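竹架

考伊萨·金努宁不相信假花。她也不太相信真花，不过真花至少会死，死了就可以扔，没有人会因此说你狠心。

所以姐姐的纸箱送到楼下的时候，她在门口站了好一会儿，没有弯腰去搬。箱子上写着她的名字，字是姐姐的，斜斜地往右上角跑。送货的人等她签字，她签了，问能不能退回去。那人说可以，运费她出。她说那算了。

箱子里是一副竹架，拆成了一堆板条，外加四盆植物，每盆都用旧报纸裹着。最上面放着一张纸条：“给你的窗边。不用浇水，你没有借口了。”

“你没有借口了”这句话让她生了一下午的气。

她把纸条贴在冰箱上，又揭下来，夹进了电话簿。晚上她打电话给约科·林德奎斯特。约科住在同一条楼道的尽头，退休前在泽列夫利的家具厂里做过质检，凡是有腿的东西，他都认为自己有发言权。

“竹子的？”他在电话里说，“多孔沃那边产的竹子，还是别处的？”

“我怎么知道。箱子上没写。”

“没写就是别处的。”

他过来的时候自己带了螺丝刀，其实箱子里配了一把小扳手。他把扳手拿起来对着灯看了看，放到一边，那意思是这种东西只配给小孩玩。考伊萨觉得那把扳手挺好，但她没说。跟约科争论工具，一晚上就没有了。

“你姐姐为什么送你这个？”

“她觉得我屋里没有活气。”

“所以送你假的。”

“对。”

约科想了想，说这倒也讲得通。考伊萨问他通在哪里，他说不上来，低头去拧螺丝。

架子有上下两层，说明书上印着一行字：可承重，具体视摆放方式而定。考伊萨把这行字念了两遍。她在特伦多纳赫的保险公司上了十五年班，专门看这一类句子。“视摆放方式而定”的意思就是，塌了算你的。

“不会塌，”约科说，“四盆塑料花，能有多重。”

“写这句话的人大概也是这么想的。”

架子立起来以后有一点晃。约科说是地板不平，考伊萨说是螺丝没拧紧。约科又拧了一遍，还是晃，他就在一条腿下面垫了一小块硬纸板，说家具厂里也这么干。她更不信任家具厂了。

地上铺着那块印了藤叶和小褐花的垫子，灰绿的底色，是搬家时前面的住户留下来的。考伊萨一直打算换掉，一直没有换。现在架子放在垫子正中，垫子上的叶子是印的，架子上的叶子是塑料的，她站在旁边，觉得整间屋子里说真话的只有那几根竹条。

“竹子是真的吧？”她问。

约科用指甲弹了一下。“是真的。”

“你弹一下就知道？”

“我干了半辈子了。”

她没有再问。他的指甲弹木头、弹竹子、弹塑料，在她听来都是一个声音。

接下来是摆放的问题。姐姐在说明书背面画了一张草图，四盆全放在架子上，上层两盆，下层两盆，旁边写着“这样最好看”。考伊萨看了草图，先把开小红花的那一盆放到上层，又把叶子又高又尖的那一盆也放上去。轮到两盆粉花，她停下来了。

“放下层。”约科说。

“她画的就是下层。”

“那就放下层。”

“所以我不想放下层。”

她把两盆粉花放在架子前面的地上，往后退了几步，又走上去把其中一盆挪了挪。约科在椅子上坐下来，问有没有咖啡。

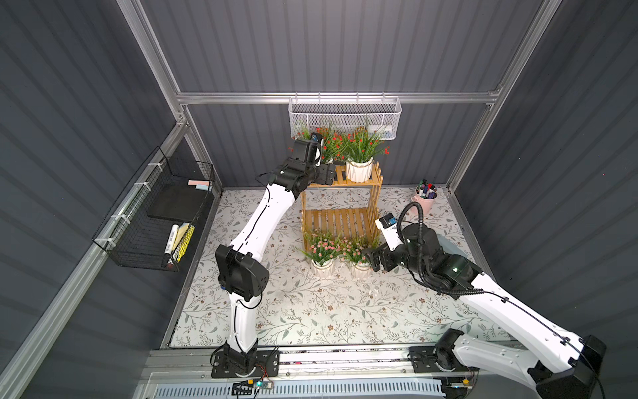 竹架与四盆花：上层两盆，粉色的两盆放在前面地上

咖啡煮好以后，两个人都朝架子坐着，像在等它开口。

“下层空着，”约科说，“看着像少了点什么。”

“少了就少了。”

“你姐姐来了会说的。”

“她六月才来。到六月还早。”

约科喝了一口咖啡。他从来不加糖，但每次都要把糖罐拉到自己跟前。“你可以在下层放书。”

“放了书，那就是书架了。我有书架。”

“放鞋。”

她看了他一眼，他就不提鞋了。

她起身去看那盆尖叶子的。白色的盆身做成一块一块的切面，灯照上去，有的面亮一些，有的面暗一些。盆还过得去，她承认。叶子她就不承认了。真的叶子总有一两片长坏的，不是尖上发黄就是被什么虫子咬过，这一盆每一片都绿得理直气壮。她用手指捏住一片，顺着往上捋，捋到尖上，什么味道也没有。

“费多鲁克家的店里卖这种，”约科说，“我见过。五十四块钱一盆。”

“五十四？”

“大的那种。小的我没问。”

她在心里算了一下，算完很不高兴。姐姐从来不在自己身上花这种钱，一件大衣穿到袖口发亮还在穿，却肯给她买四盆不会长的东西。她宁可姐姐是从哪家倒闭的旅馆里捡来的，那样她至少可以放心地讨厌它们。

“也可能不是那家的，”约科说，“也可能便宜。”

“你刚才还说见过。”

“我见过像的。”

这就是约科。一件事他先说得很肯定，等你把它当真了，他再把它拿回去一半。他前妻大概也是这么走的，走了一半，又走了另一半。

快十点的时候他回去了，螺丝刀忘在桌上。考伊萨洗了两个杯子，关了厨房的灯，又开了，走回去看架子。还是晃，手一碰就晃。她把那块硬纸板抽出来，换到另一条腿下面，再碰一碰，不晃了。

她站在那里，有点得意，又没有人可以告诉。

电话簿还在柜子上。她把纸条从里面抽出来，重新看了一遍。“给你的窗边。不用浇水，你没有借口了。”白天她读到的是最后半句，现在她读的是“给你的窗边”。她的窗边放着一把椅子，椅子上堆着该熨的衣服，堆了多久她不愿意去想。架子根本不在窗边。她和约科忙了一晚上，谁也没有想到把它搬过去。

她可以现在搬。椅子要先挪开，衣服要先有个去处，那就得打开柜子，柜子里又是另一回事。

她拨了姐姐的号码，响了好几声。

“收到了？”姐姐说，声音是醒着的。

“收到了。有点晃。”

“地板不平吧。”

“约科也这么说。是他垫错了腿。”

“好看吗？”

考伊萨回头看了一眼。红花在上层，挤在一蓬草叶子里，两盆粉花在地上，像是刚从架子上下来，还没想好往哪儿走。

“还没摆完。”她说。

“我画了图的。”

“我看见了。”

电话那头停了一会儿。姐姐问她晚饭吃了什么，她说吃了汤，其实是面包。姐姐说汤好。两个人又说了几句泽列夫利的天气，说完就没有什么可说的了，可是谁也没有挂。

“那个红的，”姐姐忽然说，“你记不记得像哪一盆？”

考伊萨记得。母亲的厨房里有过一盆，也是小红花，窗台上太阳晒着，母亲每天早上浇，浇得太多，根烂了，冬天没过完就倒了下去。后来母亲又买过一盆一样的，也浇死了。那时候她们俩谁都不敢说是水的缘故。

“不像，”她说，“那盆的叶子宽。”

“是吗？我记得是细的。”

“宽的。”

“好吧，”姐姐说，“你记性比我好。”

姐姐平时不这么说话。考伊萨握着听筒，怀疑这是一句客气话，又怀疑不是。她想问姐姐是不是身体不舒服，问出口的却是那四盆一共花了多少钱。

姐姐笑了，没有告诉她。

挂了电话，她把椅子上的衣服抱起来，在屋里转了一圈，最后放到了床上。椅子推到墙边。窗前空出来一块地方，地上有一层灰，她拿抹布擦了，擦完又觉得太晚，楼下会听见拖架子的声音。

她把两盆粉花先端了过去，一盆挨着一盆，放在窗下。架子明天再说。

约科的螺丝刀还在桌上，她拿起来，把四条腿上的螺丝挨个拧了一遍。有一颗转了足足两圈才紧。

她就知道。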